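3.2 The counter next to the stove

I went into this part of the study thinking drawers would be the interesting bit. They weren't. What people kept bringing up in the Furberg interviews was the small stretch of counter beside the stove, and who gets to put things on it.

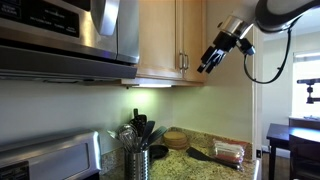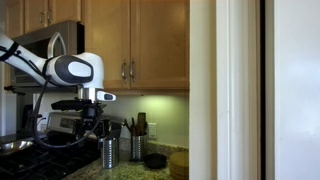 Figure 4. Stove, microwave and the corner under the upper cabinet in one of the study kitchens.

Of the 147 households that filled in our kitchen diary, 40 told us they had moved something away from the stove and then moved it back within the month. I love this result! It fits pretty well with what Değirmenci found about reach and habit, though that work looked at much bigger kitchens. My own guess is that light matters more than we've given it credit for. In Figure 4 there's a light under the cabinet to the right of the microwave, shining on the wall below, and diary keepers with a setup like that wrote a lot about chopping and measuring in that one spot - even when they had a longer counter free elsewhere. The ones without it drifted toward the window or the table. I can't separate this from the pull of the stove itself, and the Wornetow diaries (only 12 of them, sadly) are too thin to help. Section 3.3 goes back to the drawers.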